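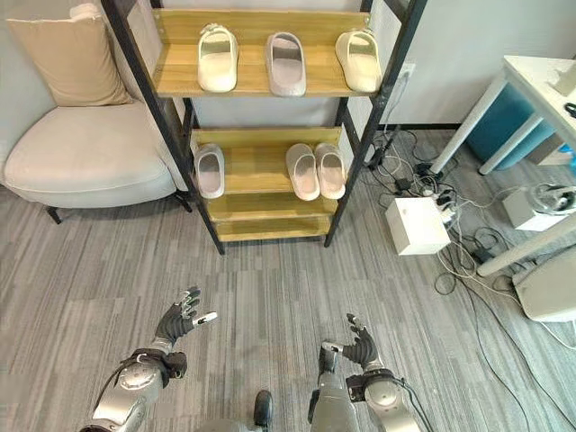
Why did country bus timetables have so many footnotes?
Most of the service didn't run every day, and a footnote took up less room than a second table. A single column might cover school days, market days and the evening of the pictures, with a letter at the top for each.

Start at ten past if the back rows are still filling.

Opening

I collect timetables. I have 111 of them, nearly all from small operators, and tonight is mostly about two: Pappas Coaches, who ran out of Dinder, and Plurkitz Motor Services at the other end of the valley in Prurdale. They shared one road and did not share a timetable until very late on.

Hand round the copies now. One between two. Ask for them back at the tea break.

How to read one

Ask everyone to find the 48. It's on the inside left page. Read across the top first, then down. The times are in the twelve-hour clock, light type for morning and bold for afternoon. People who grew up with the twenty-four-hour clock nearly always miss the bold, so give them a minute.

Now find the letters. S is Saturdays, NS is not Saturdays, SDO is school days only. Then there is a small d, which the key explains as "sets down only". So the 4.15 from Dinder will stop for you at the mill if you are getting off, but will drive past you if you want to get on. Plurkitz had the right to pick up on that bit of road and Pappas didn't. Pause here, there is usually a laugh from someone who remembers being driven past.

The journey

Dinder to Prurdale took 38 minutes end to end. It is the same in every Pappas book I have, over three different types of bus and one road widening. I think the time was copied forward from the last book and the drivers made it fit. There was a wait at the crossroads that soaked up any slack. If asked: no, I don't have the drivers' own running cards for this route. I have looked.

Mention the fare table on the back. Fares are set out as a triangle. Run one finger along from where you got on and the other up from where you got off, and the fare is where they meet. Do one together, mill to church. Don't do more than one, it eats the time.
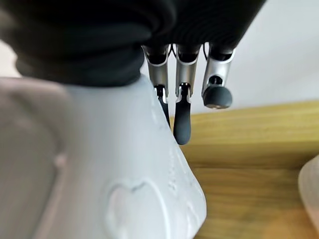

The connection problem. The Pappas bus got into Prurdale at 5.02 and the last Plurkitz bus up to the top farms left at 5.00. That went on for years. Both firms printed their own book, each paid a different printer, and each changed its times in a different month. Pappas changed in May and Plurkitz in September, so even when one moved to suit the other it only held for part of the year.

I was told by a former conductor that the Plurkitz driver would wait if he could see headlamps on the hill. That isn't in any timetable, and it's worth saying slowly. A printed time tells you what the firm promised. How people got home is another matter and you need to ask them.

The count

One Pappas book has a slip of paper inside with a passenger total in pencil: 1186. There's no date, and no note of whether it is a week or a month. For a week it would be high for a firm with four buses. For a month it would be poor enough to worry them. I lean towards a week in summer, with the Saturday extras. Say plainly that I don't know.

Looking after them

Short section, skip if running late.

No sticky tape. No laminating.
Take out rusty staples and tie with cotton thread through the same holes.
Store flat, in a cupboard on an inside wall. Lofts are too hot and sheds are too damp.
Write on the folder, in pencil, and leave the book alone.
Keep the ones with scribbles. A crossed-out time is often the only record that a service changed.

Questions

Likely ones: what are they worth (very little, a few pounds), where do I find them (house clearances, the bottoms of drawers, inside other books), does the county record office want them (ask first, mine took the bound sets and turned down the loose ones).

If anyone has a winter book for Prurdale, with the green cover, get their phone number before they leave. I am missing two.

Collect the copies. Switch off the urn.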